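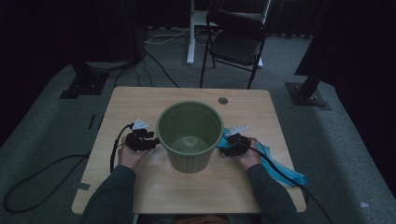 Do you have to be Lutheran to visit the sisters at Terby?

Anyone may come to the open day, whatever church they belong to or if they belong to none at all, and you only need to write ahead if you want to stay for supper.

I had been meaning to go for years. My grandmother used to talk about the sisters' house at Terby the way other people's grandmothers talk about Paris, and although she never joined them (she married a dairy farmer and had six children, which settled the matter) she kept their little prayer calendar on the kitchen wall until she died. So when my friend from choir mentioned in April that they were planning a summer open day, I put it on the calendar right then, standing in the church parking lot with my car door open.

We drove out on 21 July 2023 and got there a little after nine. You come over a low hill, past a feed store, and then the bell tower is suddenly in front of you. I had expected something grander. It is a long brick house with a chapel on one end and a vegetable garden on the other, and somebody had parked a wheelbarrow right by the front steps.

Sister Waltraud Reinholz met us at the door. She is the prioress, though she introduced herself only as Waltraud and went straight on to asking whether we had eaten breakfast. We had, but there was coffee cake, so we had it again.
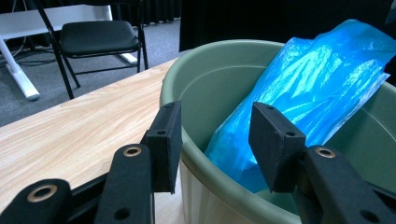
Blue bag in the green basin.

The morning began with prayer in the chapel. I'm a lifelong Methodist and I like a good loud hymn, so I was a bit nervous about the chanting. They hand you a booklet with the psalms for the day printed out, and there are long silences between the verses where I kept wanting to come in early. I did come in early, twice. The woman beside me patted my arm. By the third psalm I had more or less found the rhythm of it, one side of the room answering the other, and I was sorry when it was over!

The chapel seats 100, and it was full enough that the latecomers stood at the back by the font. The windows are plain except for one in the east wall, a gift from the Alexiou family, which shows the women at the tomb. I sat looking at it for most of the silence. The tallest of the women seems to be on the point of turning around and going home, and I have thought about her a good deal since.

After prayer we split up for the tours. I chose the library, and that was Sister Kerstin Meinecke's tour. She came to Terby after teaching high school Latin, and you can tell, because she waits for you to answer. The collection has 3304 books in it now, most of them donated, and 320 of those are hymnals. I asked to see the oldest one and she brought out a tiny thing with a cracked spine, small enough for an apron pocket, with somebody's penciled notes in the margin beside the evening hymns. They say things like "too slow" and "Father's favorite." I could have stayed there all day with those notes.

The catalog is done in a program called Zirnex, which Sister Kerstin told us she has forgiven for most things. Before that it was index cards, and the card drawers are still there along the wall under the window.
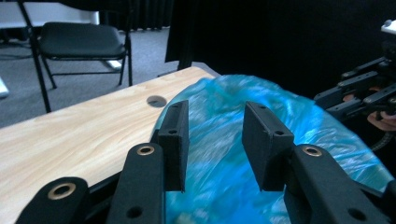
Blue plastic bag at the edge of the table.

Lunch was soup and dark bread at long tables. The sisters usually eat in silence while one of them reads aloud, and they kept to that for the first half of the meal so we could try it. It is surprisingly hard to pass the butter without saying anything. When the bell rang and we could talk, the noise was tremendous.

In the afternoon there was a question hour in the garden. People asked about everything — what time they get up (five), whether they miss their families, what they do when they can't stand one another. A young man asked what happens when a sister finds she can't pray. Sister Waltraud took her time with that one. She told him she once had a whole winter like it, and that she went to chapel every day and let the others say the words, and she thought of that as being carried. He wrote it down, and so did I.

The one thing that needs money is the organ. It is a small Katon and several of the pipes don't speak anymore. They hope to raise $2000 toward the repair, and there was a basket for it by the door along with jars of plum jam.

We stayed for evening prayer, which is shorter, and I managed not to come in early. Then we drove home with the windows down and two jars of jam rolling around in the back. My friend wants to go for the silent weekend next. I'm still making up my mind about that, but I did ask Sister Kerstin for one of the prayer calendars, and it is up in my kitchen now next to the phone.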